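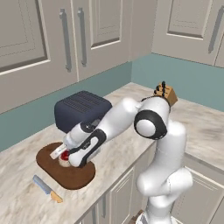 **Aprendizagem por Demonstração, notas da aula 6**
Docente: Hiba Obeidat

Tópicos: teleoperação em simulação, ensino cinestésico, formato dos episódios, segmentação, trabalho prático 2.

## 1. Duas vias para recolher demonstrações

No **ensino cinestésico** o operador agarra o braço e condu-lo pela trajetória pretendida. O controlador compensa a gravidade e o atrito e regista as posições articulares. Não existe problema de correspondência, dado que o movimento é executado no próprio corpo do robô. O operador tapa, porém, parte do campo das câmaras, e a força que aplica contamina as leituras de binário.

Na **teleoperação** o operador comanda a pose do efetuador a partir de um dispositivo externo. Os comandos ficam registados em separado do estado medido, o que permite treinar políticas diretamente no espaço de ações. O custo está na latência e na falta de retorno de força.

O ambiente Parnon, usado nas aulas práticas, só admite a segunda via. A tarefa de referência decorre numa bancada de cozinha simulada: aproximar a garra, em posição vertical, de um objeto vermelho pequeno situado sobre uma tábua de corte. A faca pousada junto à tábua conta como obstáculo. Qualquer contacto com ela invalida o episódio.

## 2. Representação

Cada demonstração é uma sequência

`τ = {(o_t, q_t, x_t, g_t, a_t)}, t = 0..T`

- `o_t`: observação visual
- `q_t`: posições articulares
- `x_t`: pose do efetuador no referencial da base
- `g_t`: abertura da garra
- `a_t`: comando enviado (translação, rotação, garra)

Não confundir `x_{t+1} − x_t` com `a_t`. Perto do contacto com a tábua a diferença entre os dois é grande, porque o controlador de impedância cede e o comando continua a descer. Treinar com a diferença de poses produz políticas que ficam suspensas acima do objeto.

## 3. Segmentação

Os episódios dividem-se em aproximação, descida, fecho e transferência. O corte automático usa os mínimos locais da norma da velocidade do efetuador, combinados com as transições de `g_t`. Operadores inexperientes hesitam antes da descida e geram mínimos espúrios; aplicar um filtro passa-baixo antes de procurar os cortes.

## 4. Conjunto de dados Mulla

O conjunto distribuído contém 2672 episódios. Destes, 2000 destinam-se ao treino e os restantes à validação. 74 episódios de treino têm a etiqueta `recuperacao`: o operador falha a primeira preensão, recua e repete. Devem ser mantidos, já que cobrem estados que a política visitará quando se desviar da trajetória nominal (ver erro composto, aula 5).

## 5. Trabalho prático 2

1. Gravar 80 demonstrações da tarefa de referência com o cliente Hetholm.
2. Variar a posição inicial do objeto dentro dos limites da tábua. A orientação da tábua mantém-se.
3. Treinar uma política por clonagem comportamental só com os dados próprios e outra com os dados próprios e o conjunto Mulla.
4. Comparar a taxa de sucesso por fase, usando a segmentação da secção 3.

O relatório deve indicar a frequência de amostragem, o dispositivo de entrada e o critério de rejeição de episódios. Entrega em julho, no repositório da disciplina.

**Leitura:** apontamentos de Mofokeng, capítulo sobre mapeamento mestre-escravo e escalas de movimento. A demonstração do caso com atraso variável não é matéria de exame.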